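桌角图集：我们搬进来以后，桌子上都长出了什么

五月搬到新的工作室以后，我一直想做这么一页。别人搬家拍客厅、拍窗景，我偏偏对桌角着迷！一张桌子中间那块总是要腾出来干活的，键盘推过来，本子推过去，真正留得住东西的是靠墙那一条。谁爱喝什么，谁总丢笔盖，谁舍不得扔包装袋，看那一条就够了。

工作室不大，3张长桌，朝北，下午四点以后光线特别柔和。大家用的都是浅色木桌面，当初为了选这个颜色吵了好几天（Lleucu Rees 想要深胡桃色，我和 Cosmin Ursu 坚决不肯），现在看真是选对了，什么颜色的小东西往上一放都好看，红的更红，蓝的更蓝。

先说喝水这件事，因为它占掉的地方最多。我们这里的人桌上几乎都是一瓶水加一只杯子，水瓶管白天，杯子管咖啡和茶，两样挨在一起，谁也不碍谁。我是去年才开始认真用杯垫的，以前觉得多余，后来旧桌子上留了一圈一圈的白印子，怎么擦都擦不掉，心疼得不行。换了新桌子以后就下了决心，杯垫一定要有，而且要颜色重一点的，远远看见就知道该往哪儿放。
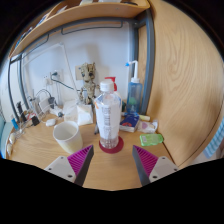 暗红色的圆杯垫是我的心头好。放在浅木纹上特别精神，透明的水瓶往上一立，白盖子、白标签，整个桌角一下子就有了中心。水瓶后面那只红色按压头的瓶子跟它凑成一对，完全是无心插柳，可是红配红真的很提气，我每次坐下来都要多看一眼。

旁边的白瓷杯稍微带一点奶油色，跟纯白的东西放在一起才看得出来。我很喜欢这种不那么冷的白，冬天捧着尤其舒服。Kestis 那家杂货店以前有一排这样的杯子，颜色深浅都差一点点，我站在架子前面挑了快半个钟头，店员大概以为我要买一整套。

再往上就是小格鲁特了！树皮纹的身子，大大的黑眼睛，两只胳膊举得高高的，靠墙站着。桌上要是只留一件没有用处的东西，我就留它。工作卡住的时候抬头看它一眼，它永远是那副欢呼的样子，你说气不气人，可是心情真的会好一点。Cosmin 建议给它配一盆小多肉，我还在犹豫，怕抢了它的风头。

白纸袋我也一直没舍得扔，揉得皱巴巴的，折一折就搁在墙边。牛皮纸的、白纸的，我抽屉里还攒了11个，Lleucu 说我上辈子一定是开点心铺的。纸袋的好处是轻，空着也不占地方，哪天要给人带两块饼干，随手就能用上。

说说墙边的线。白墙、白插座，偏偏充电器是黑的，线又绕成一团往墙上爬，这个角落我整理过好多回，绑带、线夹、收纳盒都试过，撑不了几天又回到老样子。最近我想通了一半：常用的线就让它露着，伸手就够得到，晚上加班的时候特别省心。另一半还没想通，等我有了好办法再来补。

笔筒那一带是全桌最热闹的地方。里面不光有笔，连蓝色打火机都混在里头（点香薰蜡烛的时候大家都来找）。我试过分门别类，长的一格，短的一格，后来发现乱一点反而顺手，翻着翻着还能翻出早就忘了的小玩意儿，跟寻宝似的。马克笔倒是不爱待在笔筒里，白色配黄绿色的那支就横着躺在桌子靠里的地方，我用得最多，索性不往回放了。

至于那只半透明的蓝瓶子，长长弯弯的白色喷嘴，看着就像从实验室里走出来的！里面还有一点点浅绿色的液体，下午的光穿过去，蓝里透着绿，漂亮极了。前面的小蓝盒跟它颜色正好呼应，上面红白两色的印字又把杯垫那边的红接了过来。摆桌子的乐趣就在这些地方，明明没有设计过，隔几天抬头一看，颜色自己排好了队。

最后列几样大家来串门时总问起的：

桌面：浅色木纹，在 Kondari 订的，送货慢得要命，等了一个多月，好在桌边的弧线磨得很圆，胳膊搭上去一点也不硌。

鼠标：白色的，平时就放在左边，跟桌面很搭。我是左右手都能用的人，哪边空就往哪边放。

灯：从 Grivow 二手市集淘来的，还在修，修好了单独拍一页给大家看。

下一页想拍 Lewis 街那间旧工作室留下来的木抽屉，里面全是从前攒的票根、纽扣和印章，光是想想就很期待。你们的桌角要是也有舍不得收起来的东西，尽管发给我，水瓶、玩偶、用秃的铅笔都行，我都爱看！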